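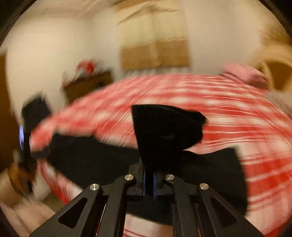 **Status:** maintained. **Custodian:** Warrick Trevaskis, Altwood Household Practice Library. **Reviewer:** Tipene Te Moana.

# Felline: Garment Handling on Bedding

## Summary

Felline is the part of the Altwood library that covers clothing laid out, straightened and folded on a bed. It holds 438 sequences and their written records. Material concerning wardrobes, drawers and hanging space is held separately under Zumcombe and should be cited as such.

## Scope

A sequence is eligible when a garment is handled on a made bed or a comparable padded surface. Ironing boards, tables and floors are excluded. Of the current holdings, 121 sequences concern dark garments on patterned bedding. These are catalogued as a distinct group, as the outline of the garment is readily told from the cover while its own seams and creases may not be.

## Record fields

| Field | Content |
|---|---|
| `garment_type` | Controlled term; see below |
| `garment_colour` | Plain colour name, one value |
| `surface` | Bed or padded surface |
| `cover_pattern` | Plain, striped, checked, floral, other |
| `state` | Raised, spread, part-folded, folded |
| `remarks` | Free text, English |

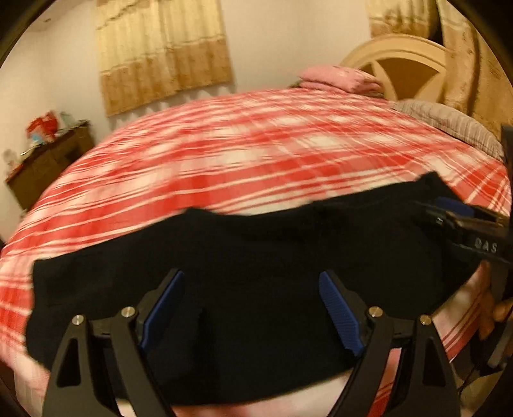 *Black garment, probably a long-sleeved sweater or T-shirt, spread on red-and-white plaid. State: spread.*

## Describing garments

Cataloguers are to enter the most specific term the material supports. Where a sweater cannot be told from a T-shirt, the term `top_unspecified` applies and the likely type is entered under `remarks`. Sleeve length is recorded only when at least one sleeve can be followed to the cuff.

"Plaid" and "checkered" are both entered as `checked`. The original wording is retained in the remarks.

A garment with one end bunched or turned over remains `spread` until a deliberate fold has been recorded in the sequence.

## Known limitations

- Children's clothing is under-represented.
- Fibre content is not recorded. Earlier entries giving "wool" or "cotton" were withdrawn in version 2.
- The Nygård contribution uses an older list of 7 colour names, and its greys have not been reconciled with ours.

## Corrections

Proposed corrections should quote the record number and the field concerned. They are reviewed by Tipene Te Moana and entered at the September revision.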